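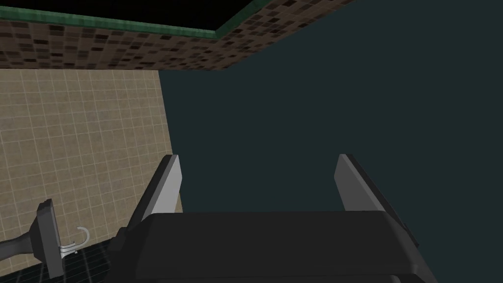 Wrist cameras carry less information than I expected when I record remote demonstrations for door tasks. I am collecting teleop episodes in Tendine, kitchen set Pralholm, with leader arms on my desk and the simulated robot following. The task is to reach a small orange handle and pull. I replay every episode from the wrist view before I keep it. Too many of the views look like that one: between the fingers there is a flat teal-gray surface with no features on it, and the only usable edges are the tile lines and the mosaic band off to the left. The policy gets plenty of those views and very few with the handle in them. The total is 1,132 episodes so far, all mine. Trained on wrist views only, it drifts during the approach and closes early. Should I drop the wrist view, mask it until the gripper is close, or record differently?
Posted by slowservo, 28 Apr 2025

Don't drop it. Record differently. A person at the desk watches the head view, steers by the head view, and never looks at the wrist window, so the wrist view ends up pointing wherever the elbow happens to leave it. Put the wrist window full size on your main monitor for one session and the approach angles will change without any effort on your part.
Posted by kettle_loop

I tried that last year on a drawer task and got worse data. Driving from the wrist alone makes people creep. Episodes were much longer, with pauses everywhere, and the policy learned the pauses. You can trim them, but then the speed profile is wrong at the joins.
Posted by m_orrery

Creeping wears off. My operators were back to normal speed after 8 practice runs. I would not keep anything recorded before that.
Posted by kettle_loop

Before anyone changes cameras, what is the other arm doing? If both arms are live and the task needs one, the idle arm's motion goes into the action vector too. It adds noise to the loss and you may be reading that as a camera problem.
Posted by Brasswork

Both arms are live, yes. I hold the left leader still with my hand, more or less. From the head view it looks like a normal two-handed reach, grippers at about the same height.
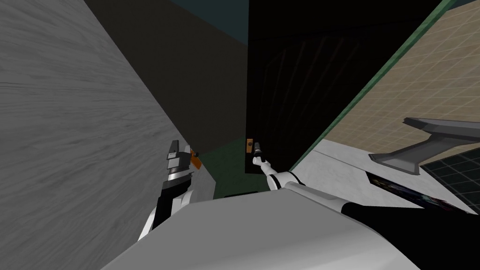
So the left arm's actions are small but never zero, and they depend on how tired I am. I had not thought of that as a cause. I can freeze the left side in the config, but there is a second task planned for May that uses both hands, and I was hoping to train the two together.
Posted by slowservo

Then don't freeze it, park it. Give the left arm a fixed rest pose, move it there in the first second of each episode, and take your hand off the leader. Zeros are fine as long as they are consistent.
Posted by Brasswork

Parking has a cost if the rest pose is nowhere near where the second task starts. We did it on the Diltgate rig and the policy became very confident that the left arm belongs at rest. It would park in the middle of a two-handed task. Mixing in 16 episodes with a different rest pose did nothing. We had to randomize it everywhere.
Posted by m_orrery

How much did you randomize? A few centimeters, or the whole workspace?
Posted by kettle_loop

Whole reachable volume on that side, minus anything within a hand's width of a surface.
Posted by m_orrery

Randomizing is easy enough. I can script the start pose and only drive by hand from there. My doubt is about the end of the approach. With the gripper at the corner of the door, a small error in leader angle is the difference between getting a finger behind the handle and pushing on the front of it, and I can't feel which one I have. 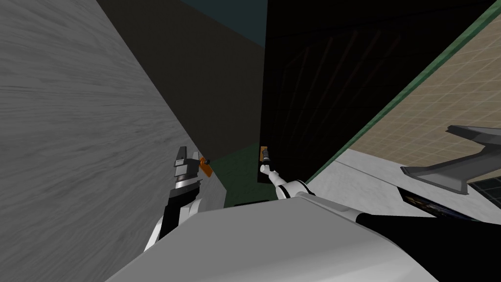 Elango D'Souza told me to stop driving the last part altogether: bring the gripper near by hand, press the pedal, and let a scripted grasp finish, on the grounds that a demonstration should only contain what the person is good at. I can see the argument, but then the policy is imitating a script at exactly the point where I want it to learn corrections.
Posted by slowservo

I agree with you and not with him. Failed grasps followed by a recovery are the most useful thing a human can put in the data. If the script never misses, the policy has never seen a miss.
Posted by kettle_loop

Depends on your recoveries. Mine were mostly backing off and waving around. Look up the Subramaniam notes on intervention data – run the half-trained policy, take over only when it goes wrong, and label the takeover. The misses are then the policy's own misses, which are the ones you need covered.
Posted by m_orrery

Takeover has a handoff problem with passive leaders. The leader arm is not where the robot arm is when you grab it, so the first frame jumps. Either blend over roughly 3 seconds or make the operator match the pose before control transfers. I prefer matching. Blended frames should not be labeled as human.
Posted by Brasswork

Plan for this week: left arm start pose randomized, wrist window at full size, takeovers with pose matching. I will leave the scripted grasp out for now and keep both views in training. If the early closing is still there I will post loss curves with each arm plotted separately.
Posted by slowservo

Post them even if it goes away, please. I still think most of it is the left arm.
Posted by Brasswork

Boards > Learning from Demonstration > Teleoperation > Wrist view mostly useless on door approach?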